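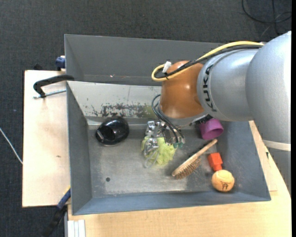

KUKA arm over the picking bin, gripper down at the mesh sponge.

How to set up the Caron bin-picking kit (and whether I'd buy it again)

I've had a few emails asking how I got the Caron kit going on our KUKA, so I'm finally writing the whole thing down. Quick background: Caron is the bin-picking add-on from Kurov. You get the gripper, the hoses and fittings, a cable set and a license for their software, which is called Datent. You bring your own arm and your own bins. I paid for mine, and Kurov hasn't seen this page.

Give yourself an afternoon. The manual says two hours, and I'd love to meet whoever managed that.

Step 1. Fix the bins down
Do this before you touch the arm! I use two metal bins, one behind the other, sitting on wooden boards, with clamps holding everything together. The C-clamp where the two bins meet is the one that matters most. On my first try I skipped it, the front bin crept a tiny bit each time the fingers touched a wall, and by lunch every pick was off to the left. Any hardware store clamp will do. Tighten them by hand, give the bin a good shove, then tighten again.

Step 2. Mount the gripper
Four bolts on the flange, and then the little connector. Line up the connector before the bolts are snug (I did it the other way around and had to take the whole thing off). Push each air hose into its fitting until it stops, then tug it. If it comes out, it wasn't in.

Step 3. Sort out the cables
Leave more slack than you think you need. The cables on mine run along the top of the arm and come around in a loop beside the wrist, with a tie holding the loop together. Move the wrist slowly through its full range by hand control and watch that loop the whole time. If anything pulls tight, stop and let out more cable. The ties that come in the box are fine but there are only 5, so have a bag of your own handy.

Step 4. Teach Datent where the bin is
Open the setup screen, choose New Bin, and touch the gripper to the four inside corners when it asks. Go slow on the corners near sloped walls. Then set the floor height, and add a few millimeters of clearance until you trust it. I ended up at 9.

Step 5. Put some junk in it
This is the fun part. Kurov's sample parts are all neat little blocks, and of course it picks those up all day long. Use stuff from around the house! My mix has a bath sponge, a purple plastic cup, a wooden hairbrush, an orange-red plastic block and a ball. You want soft things and hard things, round ones and long skinny ones. Spread them out for the first run and only start piling them up later.

Step 6. Run 200 picks and keep notes
Set the speed to low and stay near the stop button. Write down which object it missed and what the gripper was doing when it missed. Datent keeps a log, but it only says "no grip," and that won't tell you if the fingers slid off a cup or closed on thin air.

What I found
The hairbrush was easy as soon as I turned on the long-object setting. The ball was okay in the open and a pain in a corner. The cup depends completely on how it's lying. Mesh sponges are the tricky ones, since the netting squashes and the software guesses too high. Dropping the grip height a little under Objects > Soft fixed most of that for me.

Support was good, by the way. I got Brock Penner at the Loltstead office, and he sent me a newer soft-object profile the same afternoon. Ask for it if yours didn't come with one.

Would I buy it again? For mixed, messy items, yes. If you only pick one kind of part, get something simpler and save your money. Kurov says the finger pads are good for 2,000 picks. I'll update this page when mine wear out.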